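Open wire shelving for a shared playroom
11th April

Lieselotte Brinkmann fits out playrooms and waiting areas for the Stirnell group. Her specification for a small toy store has changed very little over the years: one black wire unit, tall and narrow, on casters, placed against a plain wall.

"Wire is easy to inspect," she says. "Dust falls through instead of collecting, and I can check the underside of a shelf without taking anything off it. The drawback is small parts. Anything thinner than the gap between the wires needs a box or a tray."

Her posts are ordered separately from the shelves. Each shelf sits on sleeves clipped around the posts, so a level can be moved in five minutes once it has been unloaded. She sets the levels by the largest soft toy on each one and leaves a hand's width above it.
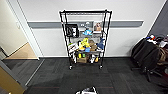
Loading

Brinkmann puts cartons and bottles low, plush in the middle and framed pictures higher up. The top rack she prefers to leave bare.

"Heavy items go at the bottom. A unit on casters has a narrow base, and the load has to sit under the midpoint," she says. "Plush weighs next to nothing, so the middle shelf can be heaped. A bear, a shark, something yellow and round, it makes no difference to the balance."

Heaping has its limits. Soft toys creep forward over the front rim, and a bunched one can hang over the edge. She accepts this on a middle shelf, where it is quickly pushed back, and objects to it higher up. Picture frames she stands near a post, leaning back.

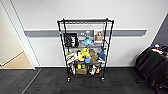 Casters on carpet are the other point she returns to. "On a hard floor I want brakes. On short carpet the wheels settle in and the unit stays where it was put, provided the floor is level. Check it again in August, after the deep clean."

A gray rail along the wall does not change the placement, in her view. The unit goes in front of it, and the posts are kept clear of the rail so they do not rub. Rupert Aigner, who maintains the rooms, would prefer a fixed bracket. Brinkmann has turned this down twice – a fixed unit cannot be rolled out for vacuuming. The two have agreed to review it when the carpet is replaced.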